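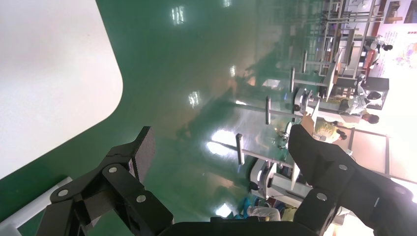

Call for participants: the Stusine letter-writing study
Posted Jul 14, 2020

Do you still write letters by hand? Did you stop years ago and sort of miss it? Either way, we'd love to have you!

Stusine is a small group that looks at how people keep in touch over long distances. Last February we asked readers of our newsletter to send us the first line of a letter they had kept. We got 1,159 of them – funny ones, sad ones, a few in pencil on the backs of receipts – and we've been hooked on the subject ever since.

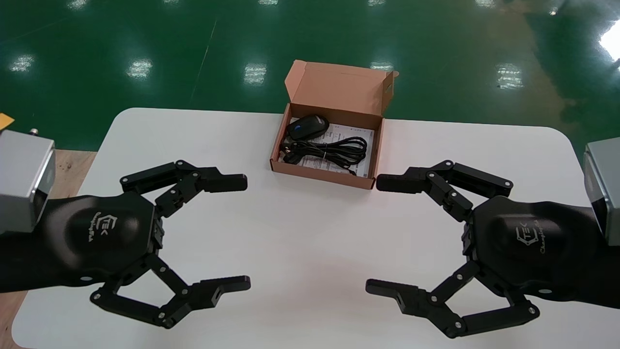
Now we want to follow the letters as they happen. We are looking for 70 adults who will write to a partner they have never met, one letter every two weeks, for six months. Pairs are matched by us, and we try to put people from different parts of the country together. So far 39 people have signed up, most of them over 62, so younger writers are very welcome (older ones too, of course).

What you would do: write and mail your letters, keep a short diary of when they go out and come in, and talk with us by phone at the start and the end. You don't have to show us a single letter. If you want to share a page or two, great, but that is up to you and your partner.

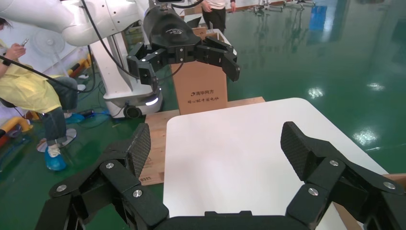

Paper, envelopes and stamps come from us. Plimetti is printing a notebook for the diary, and everyone who finishes gets a $70 gift card for the Clomell bookstore. Good spelling is not needed. Neither is pretty handwriting, as long as your partner can make it out!

One writer from our trial run, signing only as Beneš, had a few words for anyone on the fence: 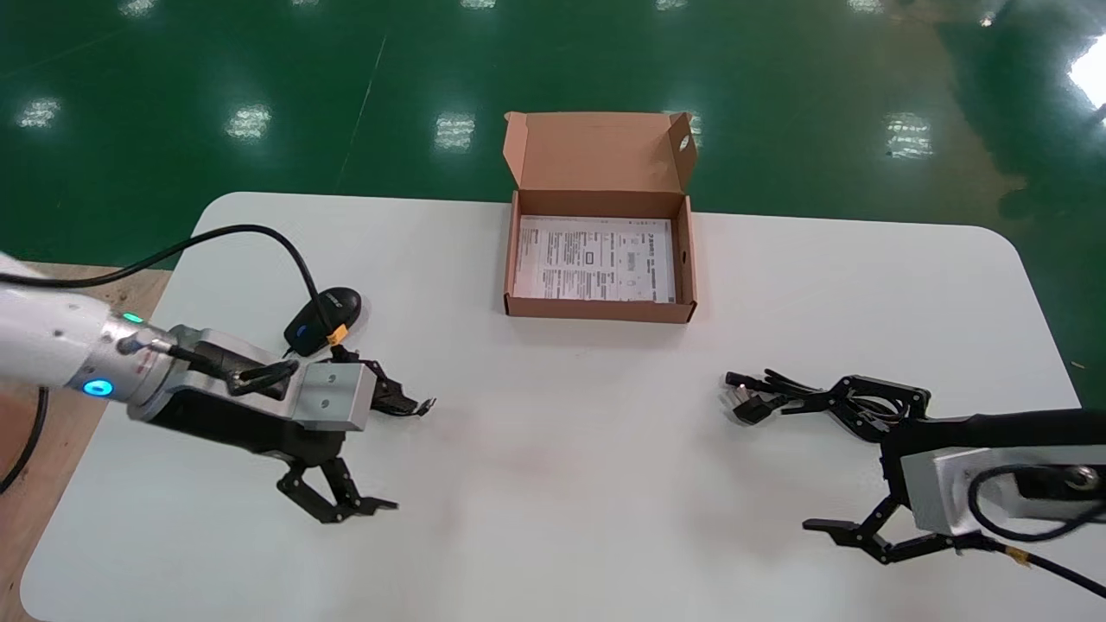
I figured I'd run out of things to say by the second letter. By the fourth I was taking notes at the grocery store so I wouldn't forget to mention the peaches. My partner and I still write, and we're now arguing about soup.

To join, call or write to the Stusine office and ask for the letter study form. Please tell us your age, your state and whether you prefer large print.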